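# Pale blinds or dark blinds for a west-facing office?

**maplestairs**

Hi all, long time reader of the windows and curtains board, first time I've needed it badly. We moved into the house in February and I took the back bedroom as my office because it had the nice light. Well. It had nice light in February. Now it's got a big low sun that comes in from lunch on and sits right on my monitor, and by four in the afternoon I'm working with a baseball cap on.

Two windows, side by side, each 53 inches wide, with a skinny bit of wall between. Old metal mini blinds on them now, bent in about every place a mini blind can bend (previous owners had cats, we also have a cat, so there's that).

I've got a quote from a local shop for a pair of Rakow rollers, $475 installed, and the guy wants to know what color. My husband says go dark because dark blocks light. I want something pale because the room's small and I don't want to work in a cave. The shop guy just said "personal preference" and went back to his tape measure. Help?

---

**drumlin_dave**

Pale. Next question!

Okay, a bit more than that. Light fabric facing the glass throws some of the sun back out. Dark fabric soaks it up and then you've got a radiator hanging in your window all afternoon. I had charcoal ones in a west bedroom and you could feel the heat coming off them with your hand.

---

**hazeltran**

Hazel Tran here, I sewed and fitted window stuff for 17 years before my knees quit. Dave is right on heat and I'm going to disagree with him on glare. If you're talking about the see-through kind of roller (solar shade, screen shade, every shop has its own word), the dark ones are easier on the eyes. You look through a dark screen and you see the yard. You look through a white one with the sun on it and the whole thing glows like a lampshade. People buy white, sit down at the computer, and call me the next day.

So the first thing I'd ask is, are the Rakow ones screen fabric or solid?

---

**maplestairs**

Oh boy. I don't know. He had a ring of samples and they all looked like, um, fabric? I could kind of see my hand through the ones I liked.

---

**hazeltran**

Then that's screen. Ask him for the openness number. It'll be a percent. Lower is tighter weave. For a west window with a desk in it I wouldn't go looser than three.

You can also get fabric that's white on the street side and dark on the room side. Costs more and not every line has it, but it's what I put in my own kitchen.

---

**drumlin_dave**

White out, dark in, fine, I'll give you that one. But most people aren't going to pay for it, and if it's one or the other I'm still saying pale. You can turn your desk. You can't turn the sun down.

---

**hazeltran**

You can't always turn your desk, Dave.

---

**drumlin_dave**

Everybody can turn their desk! It's got four legs!

---

**maplestairs**

Mine's a built-in, sorry. It came with the house. It faces the wall between the two windows so I've got glass on both sides of the monitor. I know, I know. I didn't build it.

---

**okra_winfield**

Jumping in to say don't do rollers at all if you have a cat. Ours treated the bottom bar like a toy and then like an enemy. We went to verticals, the wide fabric slats, and she just walks through them. They look like a dentist's waiting room and I don't care.

Also with verticals you can angle them so the sun gets blocked from the west but you still get light from the other direction. Rollers are up or down and that's your lot.

---

**toolshed_norm**

Verticals, wow, haven't seen anyone stick up for those in a while. Had them in the last apartment. The little chain at the bottom came off within a week and after that every breeze was a wind chime concert.

My vote's for honeycomb. We did the whole upstairs in Gikel honeycombs, top-down bottom-up, and I'd do it again tomorrow. You drop the top for sky and keep the bottom closed, or flip it around. For a desk that faces the window wall that's pretty great, you cover the strip where the sun is and leave the rest. They weren't cheap. I measured every window three times and still got one wrong, so let the shop do it.

---

**hjalti_t**

I'll be the contrarian. Has anybody asked what she does on the screen? I'm serious. I'm Hjalti Thygesen, I edit photos for a living, and for me the color of the blind matters more than how much it blocks, because whatever color it is ends up all over the room. I had a cream set from Musar, very pretty, and every skin tone I touched for half a year came out a bit blue since I was correcting for a yellow room. Went to plain light gray and the problem went away.

If it's email and spreadsheets, ignore me.

---

**maplestairs**

Spreadsheets, ha. Payroll for a landscaping company. Nobody's skin tone depends on me. But that's super interesting and now I'm side-eyeing our yellow hallway.

Norm, the top-down thing sounds kind of perfect? Because the sun's only really nasty in one band as it comes down past the neighbor's garage. Do they sag? I read somewhere they sag.

---

**toolshed_norm**

Not ours, but ours are narrower than yours. My sister's wide one over the patio door droops a little in the middle when it's half down. You'd notice if you were the type to notice.

---

**hazeltran**

53 is fine for a honeycomb. It's when you get up past six feet or so that I start to fuss. And take them down to vacuum with a brush once in a while, bugs get in the cells and you can see every one of them in a pale color with the light behind it. Sorry, but it's true.

---

**okra_winfield**

Great, now I'm going to go look at my mom's.

---

**drumlin_dave**

So we've got honeycomb, verticals, rollers and a man who hates cream. Anyone for shutters? We could really spend her money.

---

**pebblecourt**

Can I put a word in for boring office blinds? The place I work has pale ones on both sides and they look perfectly decent. It's a bright room and doesn't feel closed in at all, so I'm with team pale for that reason alone. My own place has dark brown ones the landlord put up and the room feels smaller by a foot every time I close them.
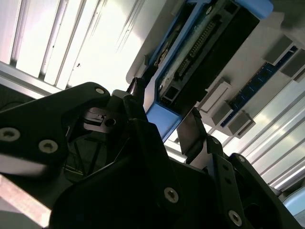 *the pale blinds at work, upper left and over on the right*

I couldn't tell you the brand. The ones I got a price on for home were Rosenthal, the basic line, and the lady said 18 days from order to delivery. I haven't pulled the trigger, mainly because of the landlord.

---

**maplestairs**

Oh that's the sort of pale I had in my head! White, but with the daylight washing it out to a soft nothing color. I showed my husband and he said "fine, but if you're squinting in August I get to say it." Deal.

---

**hazeltran**

Soft nothing color is what half my customers asked for, in those words. It'll be called oyster or fog or linen on the sample ring.

Pebblecourt, ask the landlord if you can store his and put them back when you leave. Bag up the brackets and screws and tape the bag to the headrail. I've seen people lose a deposit over two brackets.

---

**hjalti_t**

Watch out with "linen", that's cream with a nicer name. Hold the sample next to a sheet of printer paper by the window around three in the afternoon. If it looks like butter, it's butter.

---

**drumlin_dave**

He really does hate cream.

---

**maplestairs**

Update for anyone keeping score. Went back to the shop this morning. The rollers in the $475 quote were a 10 percent screen, so Hazel, you called it, way too loose for me. He does carry honeycombs and he's pricing up the top-down kind in light gray, same two windows. He also let me take the sample ring home, and I've had three of them clothespinned to the old mini blinds since lunch. The printer paper test is brutal. "Linen" was extremely butter.

Cat has already eaten the corner of one sample, so I guess I'm buying that one's keyring.

Norm, did you get the cordless or the one with the loop? He says cordless costs a bit more, but with my cat I'm not sure I have a choice.

---

**toolshed_norm**

Cordless, all of them. You push the rail with your hand. Only complaint is the one over the tub, I have to stand on the edge to reach the top rail and my wife has opinions on that.

---

**okra_winfield**

Still say verticals. But cordless, yes, definitely, with a cat.

---

**hazeltran**

Cordless. And get him to put in writing who pays if he measures wrong.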